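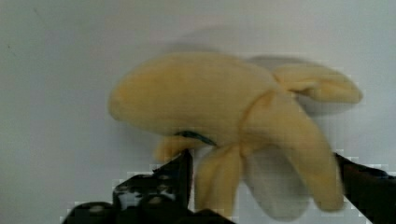

3.2 Gripper setup and upkeep

The Salinas cell is built on one arm with a two-finger gripper and a small camera fixed at the wrist. The camera looks out along the fingers, so every picture it takes has the fingertips along its lower edge. We kept it in this position for the whole study. The drawback is that a soft object held near the lens can blur badly while the wrist is moving, and its edges come out doubled. In Figure 2 the plush banana has blurred this way against a plain, pale wall, and the blocks left by video compression show around the black fingers. Such pictures were of little use for judging a grip, and we left them out when checking finger alignment. For that check the arm was brought to a stop, held for 2 seconds and only then was a picture saved.

Figure 2. Plush banana at the gripper, seen from the wrist camera.

The fingers were checked after every 100 grasps and taken off for cleaning after every 200. Lint from plush toys collects in the finger joints and, if left there, keeps the gripper from closing fully. Tarcísio Brito did the cleaning with a dry brush and a cloth. We tried compressed air in April but stopped, as it drove the lint deeper into the joints. The screws on both fingers were then tightened by hand in a fixed order, starting with the left finger.

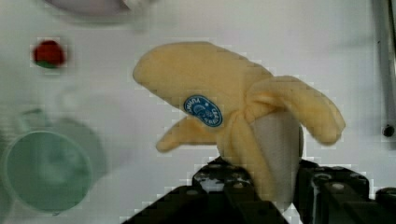
After each cleaning the gripper was opened and closed 12 times with nothing in it, and the closing position was read from the controller. If the reading had moved from the one logged at setup, the fingers were taken off and seated again. This happened twice, both times on the right finger. In the second case the cause was a worn screw, and we replaced the screws on both sides.

The camera mount needed less work. Nayeli Villaseñor marked its position on the wrist with a scribed line, and the line was compared with the mount at the start of each day. The lens was wiped at the same time. The cable gave more trouble, since it rubbed against the wrist housing when the hand turned past its usual range. We moved the cable clip closer to the elbow and limited wrist rotation in the controller. No pictures were lost to cable faults after that change. The same steps were later used on the Derby cell, which has the same gripper but a longer arm.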